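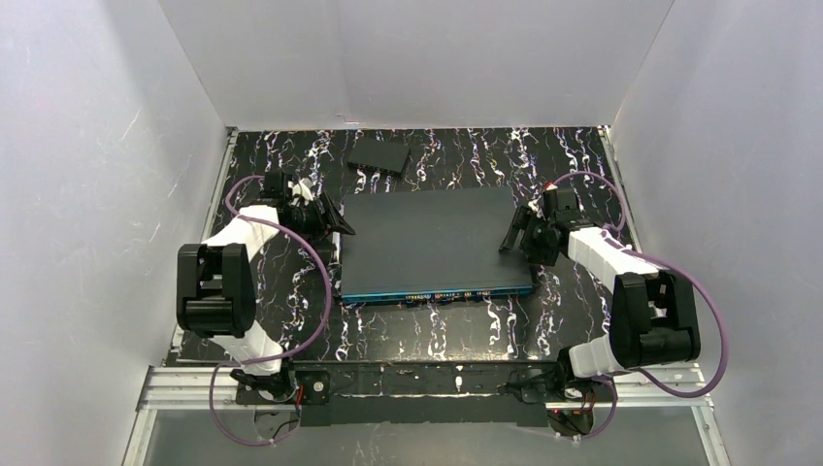
3.2 What people call a marbled pattern

I should own up to a bias before going any further. I grew up in a house where every shelf was lined with marbled paper, and I have been arguing about what to call the stuff for most of my life. So when Kiros Mekonnen and I sat down to sort the answers from the Florkalstead survey, I was fairly sure I knew what we'd find. People would name the background first, then the veins, and they would mostly agree with each other.

They did the first of those, more or less. Of the 3,000 written answers, the great majority start with the background colour, and this holds for both the printed papers and the floor coverings. The trouble starts with the veins. We ended up with 19 different nouns for them (streaks, threads, rivers, cracks, smoke, and one very firm 'gravy'), and people who agreed on the colour hardly ever agreed on the noun. A dark pattern makes this worse. With a black ground and veins in white, lavender and purple, as in Figure 3, the white tends to get named straight away and the other two are often rolled together as 'purplish' or 'a sort of mauve'. Remigiusz Tokarz thinks this is simply contrast at work, and he may well be right, though I'd like to see it tested with the white taken out.

The older trade books are not much help here. Czerwiński, whose pattern list we used for our first round of coding, has a lovely long chapter on combed and feathered papers and then gives veined ones barely a page. He lumps together anything with a dark ground under a single heading, which was no doubt handy for a shop but leaves us with 400 answers in the same pigeonhole. Fondetti does better - she at least splits patterns by how far the veins branch - but she wrote for bookbinders, and her terms fall apart when you try them on a kitchen worktop. We kept her branching scale and dropped the rest.

One thing I hadn't expected was how much people's jobs came into it. The decorators in our sample talked about direction: which way the veins ran, and whether you'd notice a join. The bookbinders talked about size. Everybody else talked about what it reminded them of, usually weather or food. Bogdan Lis went back through the January answers to check that this wasn't down to how I had worded question 3, and found the same split in both versions of the form, which was a relief, as I had been dreading printing it all again.

I have left the 'smoke' and 'cloud' answers as separate groups for now. Gergely Vida would merge them and has told me so more than once. His version of the coding is given in full in the appendix, next to mine, and the Oleo samples are marked there with a star.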